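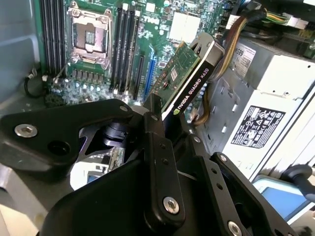
K620 in the gripper over the expansion slots, Dell board, not seated.

May 12, 2019

In on a Sunday to get the bench to myself. Same fault as on Friday: the arm stops during the insert move and throws error 3303, force limit on the tool axis. Seven stops in 65 attempts, all of them on graphics cards. Memory modules have been left out of the run until this is sorted.

Went through the log with Anil Hegde over the phone. He suspected the Bokside force sensor was drifting. Zeroed it, left it unloaded for an hour, no drift worth writing down. So the force is real and the card is meeting something it should not.

Checked the grip next. The card rotates slightly between the fingers when the wrist slows above the slot. The Ronside controller assumes the part has not moved since pick-up, so it drives down at the old angle and the edge connector lands on the lip of the slot. The stop is doing its job. The fault is upstream of it.

Cut the approach speed and raised the dwell to 800 ms before the final descent. Fewer stops, but still one in the last batch – not good enough to leave running unattended. Force limit stays where it is. Anil wanted it higher and I said no, the boards will crack before the arm complains.

To do: new finger pads from Blackwood, angle check after the dwell, inspect the slots for damage. Wasach visit is in June.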